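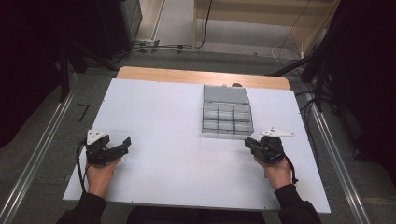 Start pose for the organizer task: box on the board with the lid open, one gripper in each hand.

Aligning two hand-held gripper tracks to one board frame

Last updated 2018-09-30

This page covers the step between raw recording and training data: putting the left and right gripper trajectories into a common coordinate frame fixed to the tabletop board. It assumes you have already installed the Ledero tools and can open a session. If the session does not open, go back to the install page.

You need a session with both pose streams, the jaw opening stream for each gripper, and the head camera video. The marker plate definitions must match the plates that were mounted during recording. The left and right plates are separate rigid bodies and have separate files. Swapping them produces a track that looks plausible and is wrong by a constant rotation.

1. Check the clocks

Run ledero clocks on the session folder. It prints the offset between each stream and the head camera. Anything under 80 ms is corrected automatically. Larger offsets are reported and left alone. In that case find a jaw closure that is clear in the video, note the video time and the stream time, and enter the difference under clock_offset in session.cfg.

Do this for each gripper separately. The two streams are started by different processes and do not share an offset.

2. Define the board frame

The origin is the near left corner of the white board, x to the right, y toward the far edge, z up. Touch the closed jaw tips to the near left, near right and far left corners, in that order, and hold still at each one. The solver takes the median of 291 samples per corner and fits the plane. Use the right gripper for all three touches. Using both mixes the tip offset error of two devices into the same plane.

The result is written to board.json. Open it and read the residual. If it is high, repeat the touches before looking for a software cause.

3. Transform and resample

Run ledero align with the session folder and board.json. The command maps each plate pose to a tip pose, moves it to the board frame, and resamples both arms to the head camera timestamps. Positions are interpolated linearly and rotations with slerp. Jaw opening uses the previous sample, so a fast close stays a step.

Gaps longer than 800 ms are not filled. They are marked invalid, and the segmenter will cut the episode there. The usual cause is one plate hiding the other when both hands work close to the box.

4. Check the output

Open the aligned file in Clasik and turn on the tip overlay. Scrub to a frame where the jaws are near the organizer walls. The projected tips should sit on the jaws in the video. A fixed shift points to the tip offset. A shift that grows with motion points to the clock — return to step 1.

Episodes longer than 3000 frames should be split before export. The loader accepts them but pads every other episode in the batch to the same length.

Known problems

Ademir Andrade reported that align fails without a message if board.json contains a y axis of the wrong sign. Fix planned for October. Until then, check that points on the board have positive y.

Questions about the solver go to Adalberto Guimarães.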